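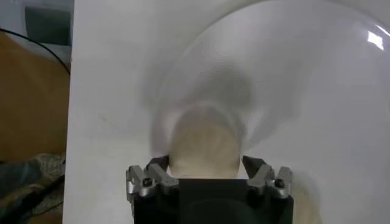
Can a machine do kitchen chores yet?
General Automation board – 4 replies shown per page, all pages merged

dull_chisel
Putting this up because it came up in another thread and got buried. My position is that we are still a long way from a machine doing ordinary chores in an ordinary kitchen. Not welding, not pallets. I mean clearing a counter, putting food on plates, emptying a drying rack. I run a small cabinet shop, and people keep asking me when I'm getting a robot to sweep up and sort offcuts. I priced one arm from Stonby in October and the quote for the mount and the safety work alone was $2,677, before anyone had taught it a single thing. For that I can pay a kid to sweep for a good long while.

What would change my mind is a job with soft stuff and slippery stuff in it, done all day without a person standing there.

parboil
Depends what you call a chore. Dishwashers are machines and they do a chore. So is a dryer. If you mean arms with grippers, then I agree they're slow, but "a long way" is what people said about robot vacuums and I've had two of those.

dull_chisel
A vacuum drives into things until the floor is clean. It never has to pick anything up.

tenpenny_ray
Parboil has a point about the dishwasher, but it proves the other side too. The part the dishwasher doesn't do is loading and unloading, and that's the part everybody hates.

hightorque
I work on two-arm setups, so weigh this accordingly. Moving round, soft food out of a bowl and onto a plate is a fair test and it's further along than people here think. The things that make it hard:

Food squashes. A grip that holds a metal part will ruin a bun.
Bowls have walls. The fingers have to go down inside without hitting the rim or pushing the other pieces around.
Shiny plates and steel bowls are bad for cameras. You get a bright patch of glare and the edge you needed is somewhere in it.
The wrist camera sees the fingers and whatever is right past them, and not much else. You need a second view from higher up.

This is the sort of layout I mean, one arm for each side of the job:

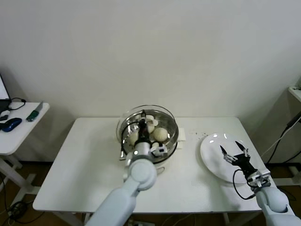

Left gripper down in the steel bowl, right gripper open above the plate.

None of that is exotic. Plain table, plain plate. The arms are the cheap end of the job these days, and the time goes into teaching.

dull_chisel
OK, but look at it. That is a table against a bare wall with one bowl and one plate on it. My kitchen has mail on the counter, a toaster, a cat and three kinds of lids. Clear all of that away and I'd say most of the chore has been done already.

parboil
I was going to say the same and I'm on the other side of this argument. Also, a bun is a generous choice. Try a peeled boiled egg or a slice of tomato.

hightorque
Eggs aren't as bad as you'd think if the pads are soft. Tomato slices are bad. Anything flat and wet lying on a flat surface is bad, because there is nothing to get the fingers under. I wouldn't promise anybody tomato slices.

On the clutter, yes, agreed. You start with a bare table and add things. If it can't do the bare table there is no reason to try the toaster.

mrs_gantry
I can speak to the shop-floor side. I was line lead at a bakery supplier in Trarnby and we had a Pomo cell put in for tray loading. The numbers I was given at handover were 1,651 rolls placed on the first full shift. A person on that station did more than 4 times that without trying. It did get faster. It also stopped whenever a roll came down on its side, and then someone had to walk over and fix it, so you hadn't freed up the person. You had only moved them back six feet.

We kept it. It runs nights on one product, same roll, same tray. For that it's fine.

tenpenny_ray
That matches what I've seen. One product, same tray, works. Change the tray and you're making phone calls.

hightorque
Was the Pomo cell taught by showing it, or was it programmed point by point? That makes a big difference for the roll on its side. Point by point, it expects the roll in one spot and that's that. The newer way, somebody drives the arms by hand through the job a lot of times, including the messy cases, and it learns to cope with some of them. Some – I'm not claiming all.

mrs_gantry
Point by point, with a camera that gave it an offset. So the older way. I'd be interested to see a newer one on the same station, but I'm not the one who'd be paying for it.

dull_chisel
So who here would leave one running in a house with the door locked and nobody home? That was my question in the first post and I don't see a yes yet.

parboil
I wouldn't leave my dishwasher running with nobody home, so I'm a bad person to ask.

hightorque
Not in a house, no. On a fixed bench with a guard, doing one job I'd watched for a couple of weeks, yes. I'd put plating food in that group. Laundry I would not. Folding gets all the attention but picking one shirt out of a heap is the worse half of it.

wick_and_wax
My uncle has the Hong countertop unit, the one that stirs. He likes it. It stirs. You still chop everything and you still wash the pot, and the pot is heavier than a normal one.

dull_chisel
Does he count that as a robot?

wick_and_wax
He does. My aunt says it's a pot with a motor.

tenpenny_ray
Back to the offcuts for a second. Dull_chisel, how mixed is your bin? If it's all straight rips of one thickness I think a single arm could sort by length right now. If it's got curved stuff and sheet scraps in it then I'd forget it.

dull_chisel
All of the above, plus screws. I'll take a picture of the bin tomorrow and start a separate thread for it.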